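# Lovideck composite decking, supplied and fitted

If you've landed on this page you're probably looking out at an old deck and wondering whether it has one more summer in it. I get a lot of calls that start that way! I'm Mared Parry, I sell and fit Lovideck boards, and I've tried to put down everything I'd tell you if we were standing in your yard together. It's a long page, so skip to the prices if that's what you came for (everybody does).

Page and prices updated 2023-11-08.

## What you're getting

Lovideck is a capped composite board. The middle is a mix of wood fiber and recycled plastic, and there's a tough outer layer wrapped around all four sides, including the underside. Plenty of cheaper boards leave the bottom bare, and I used to fit those too. I stopped after pulling up a shady one that had gone swollen and sad along every joist.

The boards are solid all the way through. They're heavy, they're a pain to carry down a side path, and my shoulders would love it if you picked something hollow. But a solid board feels like a floor when you walk on it, and you can cut a curve in it without ending up with a row of open holes to hide.

Each board has a different grain on each face. One side has a brushed look and the other is deeper, more like sawn timber. You pay the same either way, so take both samples home and look at them in the evening as well as at noon. Low sun changes them more than you'd think.

## The two ranges

**Kornell** is the plain range. Single colors, very even, and the one I'd put around a modern house or anywhere you want the furniture and the pots to do the talking. It comes in Driftwood, Slate and a warm brown called Barn. Driftwood is the one I sell most of. Slate looks fantastic and gets hot – more on that further down.

**Nigam** is the streaked range, with a bit of color running through each board so no pair matches exactly. It hides leaves and pollen and muddy paw prints really well, and it sits nicely next to brick. The colors are Pecan, Smoke and Old Rope. I have Old Rope at home and I'm still pleased with it every time I take the trash out.

You can mix the ranges. A Nigam floor with a Kornell border is a lovely combination, and the thickness is the same on both so there's no fiddling with packers. I'd just steer you away from mixing two Nigam colors. I did that once for a customer who was very sure about it, and we ended up swapping the border.

## Clips and screws

All the main field boards go down on Gusel clips. They sit in the groove along the edge of the board and screw into the joist, so when you look across the finished deck there's nothing but board. They also set the gap for you, and that gap matters a lot! Composite moves with the temperature, lengthwise more than anything, and a deck put down tight on a cold morning will be pushing against the house by June.

Border boards and stair treads don't get clips. Those are screwed from the top and plugged with little plugs cut from the same board. I line up the grain on the plugs by eye, which is slow and slightly maddening, and my helper has strong opinions about how long I take.

If a board ever needs to come out of the middle, it can. I leave one removable strip in every deck and mark it on the drawing I give you at the end. Please keep that drawing somewhere sensible.

## Your old frame

Most people ask if the new boards can go straight on the old frame, and sometimes they can. I need to see it, and I need to poke it with a screwdriver. I'm looking at:

- joist spacing (composite needs them closer together than lumber does, and closer again on stairs)
- the ledger where the deck meets the house, and the flashing over it
- soft spots around the old screw holes
- posts that go straight into dirt
- anything that bounces

Extra joists are a small job. A bad ledger isn't, and if I find one I'll show you and we'll talk about it before anybody orders a single board. I won't put new decking over a frame I wouldn't stand on with my own family. If the frame is good I tape the top of every joist before the boards go down. It's included, so don't let it surprise you on the quote.

## Prices

I've gone back and forth on putting numbers here, as every yard is different, but I hate pages that make you call just to find out whether you can afford the call.

| What | Price |
|---|---|
| Boards, clips and joist tape on a sound frame, small back deck, fitted | from $3,780 |
| Smallest job I take on | $2,000 |
| Sample box | free |
| Site visit and drawing | free |
| Stairs, railings, lighting | quoted on the visit |
| Taking away the old deck | quoted on the visit |

The Nigam boards cost a little more than Kornell. The fitting costs the same. Permits are separate, and the fee goes straight to your town or county – I'll fill in the form and do the drawing for it, and you sign the check.

Picture framing (the border that runs all the way around) is extra, and I think it's worth every cent. It covers the cut ends and makes a plain rectangle look finished. If money is tight I'd drop the lighting first and keep the border.

## How ordering goes

Send me a rough sketch with the length and the width, plus a couple of photos if you can. Phone photos are fine. I'll send back a ballpark and a sample box, and if you still like the idea we set up a visit.

Jozefína Bednárik does the measuring with me. She's much better at stairs than I am, so if your deck has steps, a landing or an odd angle, you'll be talking to her for most of the visit. She draws it up and I price it. You get both in the same email, with the boards, clips, screws and labor on separate lines.

After that I take a deposit and order the boards. Lead time moves around with the season. Kornell Driftwood is usually sitting on the shelf, while Old Rope often has to come in, so don't book the party until I've confirmed a date!

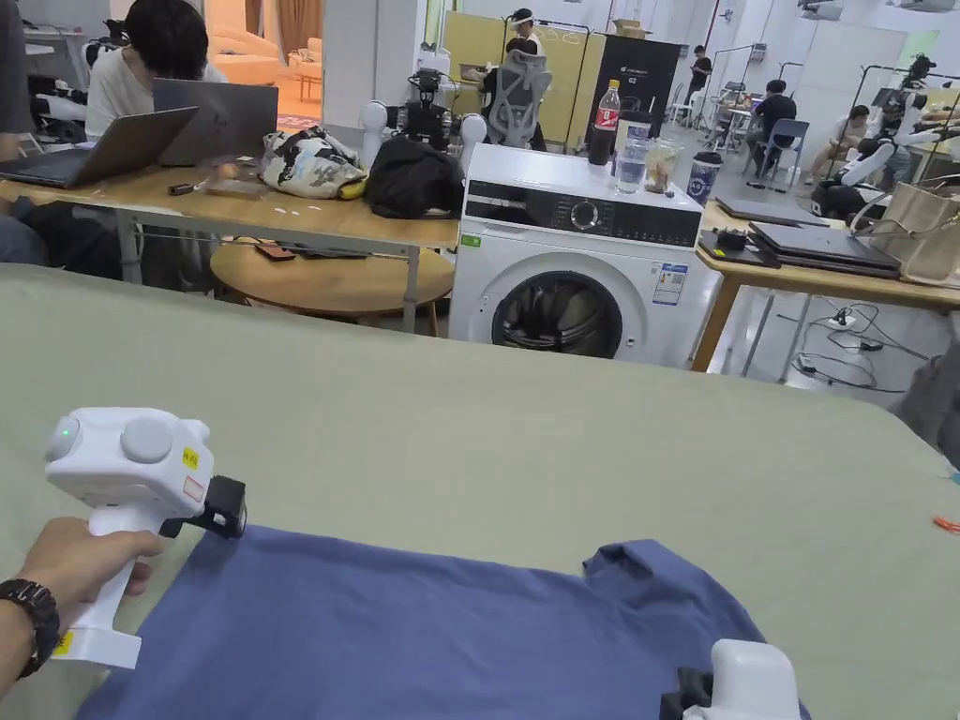

*Blue T-shirt on the green table, with the white washing machine behind.*

On fitting days I need a driveway spot for the trailer, an outside outlet, and a gate that opens all the way. Cutting makes a lot of fine dust. I cut on a tarp and vacuum as I go, but please shut the windows on that side and bring in anything you've got hanging on a line. Dogs are best kept indoors until the screws are swept up (I run a magnet over the grass at the end, twice).

A simple deck on a good frame goes down faster than people expect. Frame repairs and stairs are what stretch things out. Rain stops me if it's heavy, mostly for the sake of the saw.

## Things people ask me

**Does it get hot?**
Yes. Any composite does in full sun, and dark colors are worse. Slate on a south-facing deck with no shade is a shoes-on deck in the middle of a summer afternoon. If you've got small kids or you like bare feet, go for Driftwood or Smoke and think about an umbrella.

**Is it slippery?**
Wet leaves are slippery on anything. The deeper grain has more bite, so I use it on stairs and around pools unless you tell me otherwise. Around a hot tub I'd insist.

**Will it fade?**
A little, early on, and then it settles. Boards under a grill mat or a big planter won't fade along with the rest, so shift things around a bit in that first season.

**Can I put my grill on it?**
You can, with a proper mat under it. Hot grease and hot coals will both mark the surface. A fire pit straight on the boards is a no from me, with or without a mat.

**How do I clean it?**
Soap, warm water and a soft brush, working along the grain. Brush out the gaps in the fall, when they fill up with maple seeds and grit. You can use a pressure washer if you keep it on a wide fan and stay well back, but I've seen a narrow nozzle draw a line across a board that never came out. No bleach, please.

**What about snow?**
Use a plastic shovel and push along the boards. Metal edges scratch. Ordinary ice melt is okay, just rinse it off once the weather turns.

**Can you sell me the boards and let me do it?**
Sure! I sell boards and Gusel clips loose, and Jozefína will check your drawing for joist spacing before you order. Buy a few spare boards. Color can shift slightly between batches, and you'll want one in the garage if somebody drops something heavy. I can't take cut boards back, for obvious reasons, but whole ones in clean condition are fine.

**Do you do railings?**
I fit black aluminum railings and composite ones in the Kornell colors. I don't do glass anymore. I broke one panel too many.

## Guarantee

My fitting is guaranteed for two years. If a board lifts, a clip lets go or a plug pops, call me and I'll come out and fix it. The boards carry their own warranty from the maker, and I register it in your name when the job's done, so if you sell the house you can pass the paperwork on. It covers rot and splitting. It doesn't cover scratches, burns, or what happens when a patio chair loses its rubber feet, so check those each spring.

I don't cover old frames I haven't repaired. I do write down what I saw under there before I covered it up, and you'll get that with the drawing.

## Get a sample box

The box has both faces of every color, a short piece with a Gusel clip already in it, and a plug so you can see how well they disappear. Leave the pieces outside for a while, get them wet, drop your keys on them, spill some coffee. You don't have to send anything back.

Use the form at the bottom of the page or leave me a message, and tell me which way the deck faces. If I don't pick up I'm probably running the saw, and I'll call you back the same evening.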